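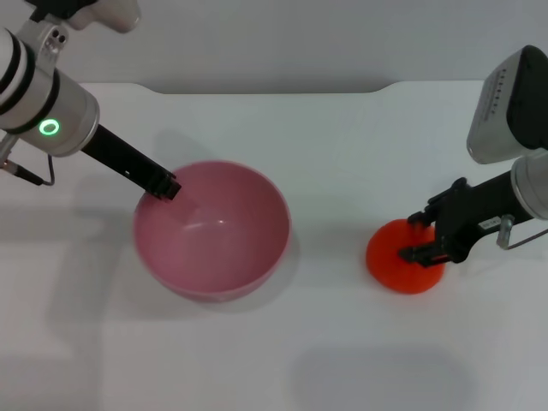

4.3 Tischfläche, Schale und Einlegeteil vorbereiten

Dieser Abschnitt gilt für Arbeitstische der Reihe Plusach mit weißer Tischfläche und für die zugehörige Schale der Reihe Pliren. Die Arbeiten nach 4.2 (Aufstellen und Ausrichten des Tisches) müssen abgeschlossen sein. Für Tische mit geölter Oberfläche ist Abschnitt 4.6 anzuwenden.

Benötigt werden:
– eine Schale Pliren, rosa, tief
– ein Einlegeteil, orangerot, gerundet
– zwei fusselfreie Tücher
– Neutralreiniger, mit Wasser verdünnt im Verhältnis 1 : 100
– Prüfblatt Org (Anhang C)

4.3.1 Tischfläche reinigen

1. Alle losen Gegenstände von der Tischfläche entfernen und gesondert ablegen.

2. Tischfläche mit dem angefeuchteten Tuch von der hinteren Kante zur Vorderkante hin abwischen. Die erhöhte Leiste an der Rückseite ist dabei einzubeziehen. Im Bereich des Absatzes zur Wand sammelt sich erfahrungsgemäß Staub, der mit einem gefalteten Tuch aufzunehmen ist.

3. Tischfläche mit dem zweiten Tuch trocken nachwischen.

4. Fläche aus flachem Blickwinkel auf Schlieren und Rückstände prüfen. Schritte 2 und 3 bei Bedarf wiederholen.

ACHTUNG: Keine Scheuermittel und keine lösemittelhaltigen Reiniger verwenden. Die weiße Beschichtung kann matt werden. Mattierte Stellen lassen sich nicht aufpolieren.

Hinweis: Die Beschichtung ist für 2.000 Reinigungsvorgänge ausgelegt. Jede Reinigung nach diesem Abschnitt ist im Prüfblatt Org in Spalte 6 einzutragen.

4.3.2 Schale aufstellen

1. Schale innen und außen auf Risse und Absplitterungen prüfen. Der Rand ist mit dem Auge zu kontrollieren, nicht mit dem bloßen Finger.

2. Standfläche der Schale mit dem trockenen Tuch abreiben.

3. Schale mit der Öffnung nach oben links der Tischmitte absetzen. Sie muss vollständig auf der Tischfläche stehen und darf die rückwärtige Leiste nicht berühren.

4. Schale leicht am Rand antippen. Kippelt sie, ist sie um eine Vierteldrehung zu versetzen und erneut zu prüfen. Kippelt sie weiterhin, ist sie auszutauschen.

ACHTUNG: Die Schale nicht über die Tischfläche schieben. Sandkörner unter der Standfläche verursachen Kratzer. Zum Umsetzen stets anheben.

Hinweis: Auf der glatten, glänzenden Innenseite treten je nach Beleuchtung helle Reflexe auf. Sie stellen keinen Mangel dar. Zur Unterscheidung von Flecken ist die Schale anzuheben und zu drehen: Ein Reflex bleibt zur Lichtquelle ausgerichtet, ein Fleck wandert mit.

4.3.3 Einlegeteil bereitlegen

1. Einlegeteil auf Verschmutzung prüfen und gegebenenfalls mit dem angefeuchteten Tuch abwischen. Vor dem Ablegen vollständig trocknen lassen.

2. Einlegeteil rechts von der Schale unmittelbar auf die Tischfläche legen. Unterlagen, Matten oder Klebepunkte sind nicht zulässig.

3. Lage des Teils nach dem Loslassen beobachten. Rollt es, ist die Waagerechte des Tisches nach 4.2 zu überprüfen.

4. Zwischen Schale und Einlegeteil einen freien Bereich belassen. Die vordere Hälfte der Tischfläche bleibt frei von Ablagen jeder Art.

4.3.4 Beleuchtung beurteilen

1. Raumbeleuchtung einschalten und die Tischfläche vom Standplatz aus betrachten.

2. Weiche, graue Schatten auf der Tischfläche sind zulässig. Harte Schattenkanten, die durch die Schale oder das Einlegeteil verlaufen, sind durch Versetzen der Leuchten zu beseitigen.

3. Ergebnis im Prüfblatt Org vermerken.

4.3.5 Abschluss und Aufbewahrung

Nach Gebrauch sind Schale und Einlegeteil zu reinigen und getrennt voneinander im Fach 17 des Beistellschranks aufzubewahren. Die Schale ist nicht zu stapeln. Verfärbte oder beschädigte Teile sind auszusondern und über das Ersatzteilformular bei Sokier nachzubestellen. Eine Reparatur durch Kleben ist nicht zulässig.

Die vollständige Prüfung aller Schalen und Einlegeteile erfolgt einmal jährlich im November. Das ausgefüllte Prüfblatt verbleibt bei den Tischunterlagen.

Weiter mit Abschnitt 4.4, Beistellschrank einräumen.

Sokier, Technische Dokumentation
Stand: 24. Juni 2026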